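Part 4: Trying Out Your Finger Pads

Okay, grippers are charged, the cameras are talking to the controller, and you've made it through Part 3 without throwing anything. Now we get to the fun bit, which is finding out how your pads behave on things that squash.

I do this whole test with makeup sponges. They're cheap, they come in silly colors, and they show you right away when you're squeezing too hard. Perihan Gökçe put me onto them when we were comparing the Horico pads with the Zimcombe ones, and I've never gone back to foam blocks.

1. Wipe both pads with a dry cloth. No cleaner! It leaves a film, and then you're testing the film.

2. Set the grip limit on the Nustitz controller to 3. The dial goes much higher, but leave it alone for now.

3. Put your sponges in an open box with a few other soft things. I like a bit of clutter in there (plush toys, yarn, scraps of fabric) so you have to pick your way in like you would on a real job.

4. Take one gripper in each hand and start recording.

5. Close on the first sponge slowly, at its widest part, and lift it just clear of the box. Hold for a slow count of 4.

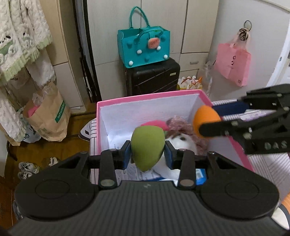 6. Do the same with the other hand, and then try holding both sponges up together. This is harder than it sounds! Your eyes want to stay on one side and the other hand starts to drift.

7. Lower both sponges and open the fingers all the way before you pull back. If you back out half open, you'll drag something along with you.

Note: Teardrop sponges like to twist if you grab them near the point. Egg shapes are more forgiving, so if you're brand new to this, start with one of those.

Caution: Keep your own fingers away from the linkage arms while the gripper is closing. The pins don't look like much, but Volkan Kılıçarslan got a proper pinch off one in February and he's been doing this longer than I have.

8. Run 24 lifts per hand, and write down every slip as it happens. I used to trust my memory for this – bad idea.

9. Swap the pads and go again with the same sponges in the same box. Don't touch the grip limit between runs, or the two sets of numbers won't mean anything side by side.

If you get more than 4 slips in a run, check the pads for lint before you blame the hardware. Yarn is the worst for this. The Tuhiwai pads can be peeled off and rinsed, but let them dry overnight before you stick them back on.

Note: I change my pads every 1,000 lifts whether they look worn or not.

Save your recordings before you switch off the controller. You'll need them for Part 5, where we line up the two camera views.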